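My cousin Divya Kurian has been after me since March to come see where she works, and last month I finally ran out of excuses. Homden had its open day, she had a spare pass with my name already printed on it (spelled right, which never happens), and she promised there would be lunch. So I put on comfortable shoes and went to look at robots.

I should say that I know next to nothing about robots. I taught fourth grade for 19 years and the most advanced machine in my classroom was a laminator that smelled like it was thinking hard. But I love being shown around a place by people who like what they do, and I got plenty of that.

They split us into groups of 12 and gave each group a guide. Ours was Satish Chacko, a tall, soft-spoken man who kept walking backward into things while he talked. He took us first to the big arm downstairs, the one that stacks cartons, and I could have stayed there all morning. It sets each carton down so gently! A little boy in our group asked if it ever got bored, and Satish gave that question a good long answer, longer than the one he gave the man who asked about payload.

After that we went upstairs to the training room, where things got more homemade, and I mean that as a compliment. I had pictured somebody typing all day long. What they do instead is take a gripper you hold in your own hand, with a camera on it, and do the chore yourself, over and over, so the robot has something to learn from. Revathi Naidu ran that part and let anybody try who wanted to. I wanted to, of course, and I got 4 turns because the line was short right before lunch. You squeeze, the fingers close, and you find out very quickly how much your own hand has been doing for you all these years without any credit. My first try was a sponge. I dropped the sponge.

Lunch was lemon rice and a very good potato thing that I have since asked Divya to get me the recipe for (Divya, I am still waiting). I sat next to Dinesh Nambiar, who looks after the software, and we talked mostly about his tomatoes.

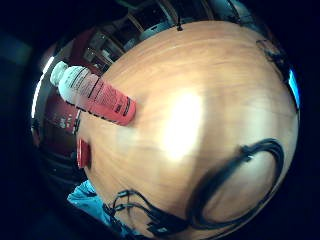
The camera's view was the part I kept going back to after lunch, and Revathi was kind enough to let me stand by her elbow and ask whatever came into my head. It's so much rounder than I expected, with the table swelling up in the middle like a loaf of bread, and it takes in a lot more than the job in front of it. I asked her whether a drink bottle lying on its side, with that clear plastic and the pinkish-red drink inside, was a hard thing for a robot to learn, and she said see-through things give them more trouble than almost anything else they've tried. Then I asked about shiny spots, like that big white glare on the wood, and she laughed and said I should come work there. I told her I was retired and meant to stay that way, but I was grinning about it all the way to the parking lot, and I've already asked Divya to save me a pass for the next one.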